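Robotics & Automation | Company News
Print this release | E-mail this release

Trurken Compares Two-Finger Grippers on Bar and Kitchen Tasks

Trurken has begun a side-by-side test of two-finger grippers and wrist cameras for food and drink service work. Items in the test include polished metal, which can throw bright reflections back at a wrist camera.
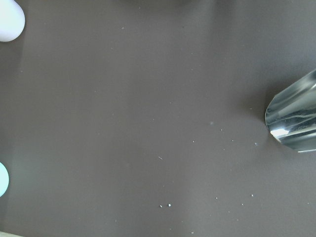 BOVMONT, January – The trial compares the Plondero gripper with the older Wynne model. Each will make 100 attempts at every task, with a limit of 30 seconds per attempt. Both are run from the same controller, and operators can take over by teach pendant.

The work table is covered in brown paper and set with cups, bowls, glassware, a cutting board and a stainless steel ice scoop.

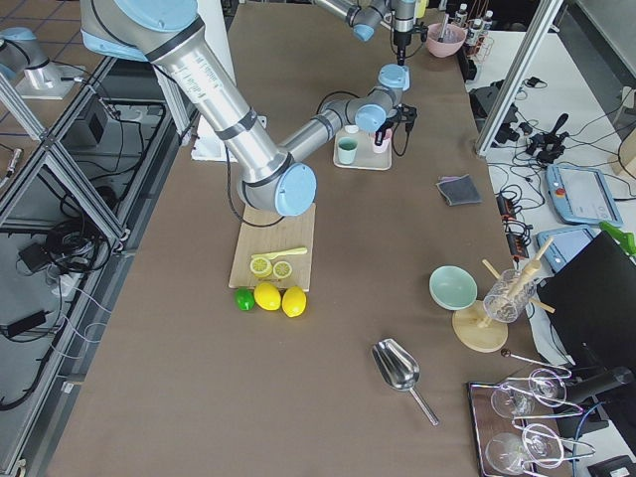 Trurken will log 2000 attempts in all before choosing a gripper for its next arm package. Results will be sent to customers on request. Quote reference 2802.

Contact: Trurken Press Office, Bovmont
© Trurken. All rights reserved. | Back to top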